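Thread on the Nultard crossbody pouch, the replacement for the Sismont belt case I carried until March. Notes on materials, fit and hardware, in the order I got to them.

Shell is a coated polyester weave, PU on the inside face. The spec sheet says 200 denier. It feels thinner than the Sismont, which was stiff enough to stand up by itself. The Nultard folds flat when empty and fits in a coat pocket.

Main compartment takes a large phone in a slim case. With a thick rubber case the zipper still closes, but the corners push against the seam tape. I would not leave it that way for a month.

Second pocket is an open slip with no closure. Cards stay put when it is worn upright. Lay the pouch on its side in a car and they slide out. A single snap would fix it.

The zipper is a coated coil, size 5, with a cord pull. It runs stiff out of the package. A little wax on the teeth helped. The slider on the Protstead version is metal and runs easier, but the paint chips at the edges.

Strap is webbing, adjustable, with a plastic side-release buckle. It slips. I marked the webbing with a pen and walked 2 miles with a phone and keys inside. The mark had moved about 30 mm past the ladder lock by the end. 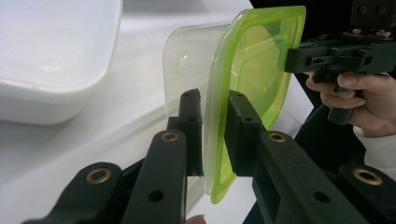 Gripper fingers closed, white bowl behind.

Fix for the slip: pass the tail back through the ladder lock a second time and tack it with a few stitches. You lose quick adjustment. If more than one person wears the pouch, skip the stitches and use a rubber keeper.

Belt loop on the back is sewn at both ends with box stitching. Good. The loop opening is too narrow for a work belt, though a dress belt goes through with room to spare.

Water: ten minutes under a bathroom shower head, paper towel inside. Towel was damp at the two ends of the zipper and dry elsewhere. Rain on the way to the bus is fine. Anything longer – put the phone in a bag first.

Magnet check, as several of you asked. There is no magnetic closure on the current model. The older one, part number 2676, has a magnet in the flap, and it sits right over the card slot. Check the number on the inside label before buying used.

Igwe sells a replacement strap with a metal cam buckle that fits the same D-rings. The hooks are slightly wider than the originals and rattle a little. A wrap of cloth tape around each hook quiets them.

Color is listed as slate. In daylight it is closer to navy. The lining is light gray – easier to find a black cable in than the Sismont's black lining.

Still to do: cold test on the coating, and the Protstead strap on the Nultard body. Will add both to this thread.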